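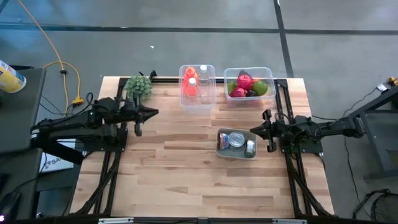 Quyên Huỳnh
Support technician, Nenlow

Ticket 229
Status: Open, waiting on supplier
Opened: 2022-07-16
Subject: Grocery table, items not matching the sorting list

Reported problem: the sorting list rejects entries for the fruit bin and the can tray. Bottles are accepted.

Checked the list against the table first. The bottle bin and the fruit bin are both clear plastic and both stand along the back. The list has one line for "clear bin", so whichever is entered second overwrites the first. Renamed them BIN-BOTTLE and BIN-FRUIT. Saved, reloaded, fruit accepted.

The gray tray was a separate fault. Its line had an Andico part code ending in 164, and the current tray is from Baek. Replaced the code. Cans accepted.

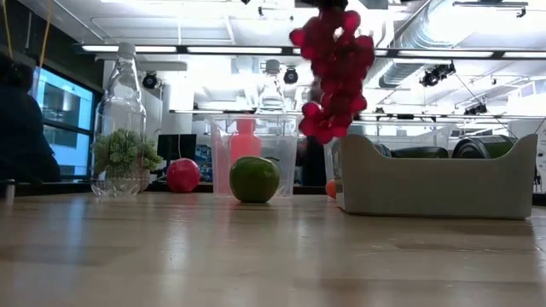
Grapes next. The list had a single entry, "grapes", with the color field locked to green. Red grapes failed every time. Split the entry into GRAPE-GREEN and GRAPE-RED. Did the same for apples, which had the reverse fault: red passed, green was read as lime. Lime now has its own line.

Ran the list 8 times after the change. No rejects on fruit.

Cans are still only partly fixed. The list identifies a can by its label, and two tuna cans come up as the same product.

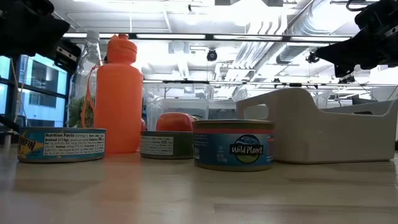
One label is blue and reads Calories 260. The other is grayish green and reads Calories 220. Using the calorie line as a second key separates them, provided the nutrition panel is turned outward. With the panel facing the back, the entry falls through to "can, other".

Also noted: "bottle, orange" has no height value. Left blank until measured.

Workaround: keep nutrition panels to the front and wait 30 seconds after saving before reloading the list.

Remaining: Andum to confirm whether the label field can hold two keys. If not, the tuna cans get separate lines in the September list.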